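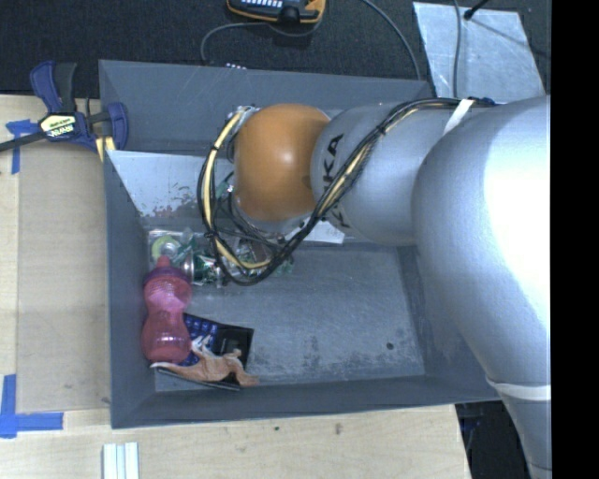 The KUKA arm over its gray bin at Jurkum's open house, pink bottle to the left.

Jurkum opens its lab once a year, in December, and this time the theme was picking junk out of a bin. I drove 50 miles for it. My wife went to the outlet mall, and we still disagree over who had the better day.

The bin work is a comparison of two grippers: the Kakside, a two-finger type, and the Damasceno, which is suction. Each gets 1000 pick attempts from the same kind of clutter, on the same arm, with the same controller. The clutter is groceries and packaging, including a can, a translucent bottle and plenty of crumpled clear plastic. The bin itself is clamped to the bench with an Irwin bar clamp, the same make I use at home for gluing chairs. I found this reassuring.

The score sheet taped up by the door had the Kakside at 919 good picks. The Damasceno was still in progress, and our guide would only say that suction "has opinions about plastic wrap." So do I.

Most of the questions from the group were about the cables, which hang off the wrist in a big black and yellow loop. Does it snag? Sometimes, we were told. They have tried 7 different ways of routing it and are not in love with any of them. A man behind me suggested zip ties. There are already ties on it.

The Remier camera demo in the next room was running late, so we got coffee instead. The coffee machine took exact change only and had a success rate well below either gripper.

Parking is free if you go in by the back gate. Doors open at 10 a.m.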